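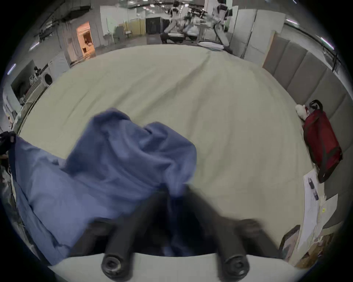

Flat folding, also called surface folding or bed folding, is a method of folding clean clothing on a horizontal covered surface, usually a made bed or a padded table. It is distinguished from air folding, in which the garment is held up and folded against the chest, and from board folding, which uses a hinged or sliding template. The method is used in homes, small laundries and clothing shops, and is most often applied to T-shirts, light jumpers, pillowcases and children's wear.

Surface

Any firm, level area larger than the opened garment can be used. A bed is the usual choice in the home for its size, although the softness of the mattress lets the garment sink slightly and can leave shallow creases along pressed edges. Tables give a sharper fold but are often too narrow for an adult shirt with the sleeves spread.

The surface is normally covered with a plain sheet or cloth. A cotton cover holds the lower layer of the garment by friction, so that the upper layer can be moved over it. Satin and other smooth covers allow both layers to slide and are generally avoided. A cover of a different colour from the garment makes the hem and side seams easier to find, particularly with dark clothing.

Loose covers tend to travel towards the person folding. They may be tucked under the mattress, weighted at the corners or held along the far edge with clips. The Ibarra household manual, used in hotel training, recommends clips on the far edge only, leaving the near edge free to be pulled smooth between garments.

Stages

Flat folding is commonly divided into opening, squaring and folding.

Opening is the removal of the garment from the pile and the undoing of any bunching left by the dryer or basket. The garment is picked up from the top of the heap and put down with some clear space on every side. Sleeves that have turned inside out are corrected at this stage.

In squaring, two points on the garment are held and drawn apart until the cloth between them lies flat. For a T-shirt the preferred points are the two shoulder seams, followed by the two lower corners of the hem. Where a shoulder cannot be found in a bunched shirt, any two edges may be drawn apart first and the hold then changed. The pull should be sideways and low. Lifting one hand higher than the other raises a corner, which may drop back under the body of the garment as a hidden fold.

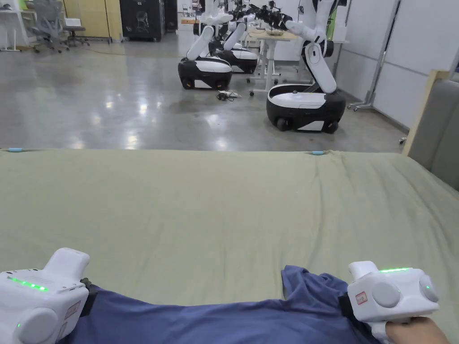

Blue fabric stretched sideways over an olive-green cover, with one corner raised. Clips are fitted along the far edge of the cover.

Folding proper begins once the outline is square. In the standard T-shirt fold the shirt lies face down, each side is turned in towards the centre with the sleeve doubled back, and the length is then folded in halves or thirds. The resulting packet is turned over so that the neckline faces up.

Common faults

A twisted corner occurs when the cloth is pinched as a bunch instead of along an edge. Tension then runs across the body on the bias, producing diagonal creases that spread from the point of hold. The fault is corrected by releasing the corner, flattening it and taking hold again on the seam.

A gathered neck is typical of ribbed collars, which draw in after drying and pull the nearby sleeve with them. The gathered part stands above the surface while the hem is already flat. It is normally worked out from the collar towards the shoulder before the sides are turned in.
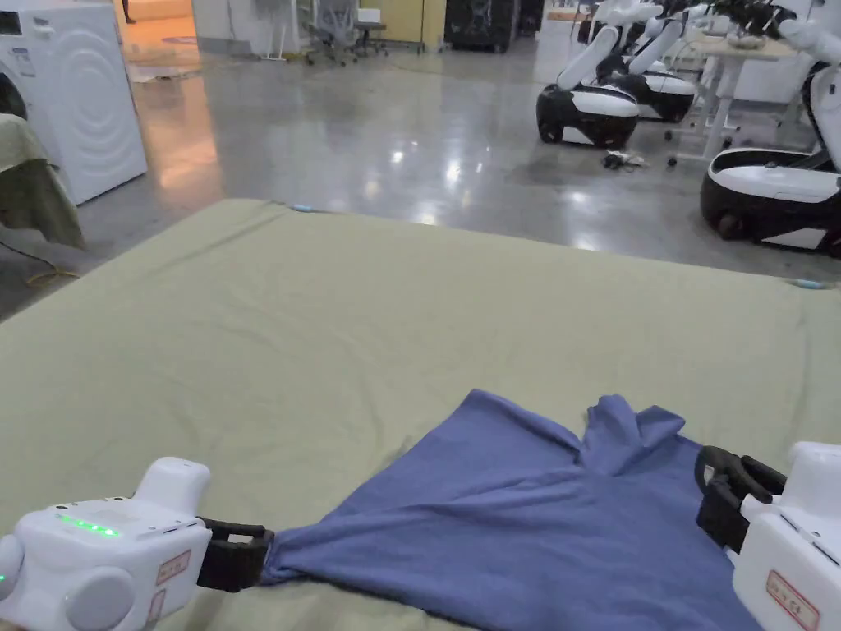 Crumpled T-shirt with a twisted corner (left). Creases cross the body diagonally and the cloth is gathered near the neckline and sleeve.

A third fault, known in shop work as a walked hem, appears when the front and back layers shift apart during squaring. It cannot be removed by smoothing and the shirt must be opened again.

Variants

The Fillden fold, named after the shop where it was first taught to counter staff, places the shirt face up and tucks the sleeves under the body. It suits printed shirts. Roel Jacobs, in a training booklet for the same shop, gave a sequence of 6 movements and later reduced it to 5 by turning both sleeves before either side.

The Skadine roll ends with the folded strip being rolled from the hem. It takes up less drawer space but tends to crease the collar. Leandro Farías and Osvaldo Lacerda compared rolled and flat packets in a series of 49 shirts and reported fewer collar creases in the flat group, though the shirts were of mixed weight.

Storage

Flat-folded garments are stacked with the closed edge outward or stood upright in a drawer. Stacks of heavy cotton press the lowest items, and the Brorkik drawer guide advises dividing deep drawers into 2 levels.

See also

Board folding
Ironing
Linen cupboard
Pillowcase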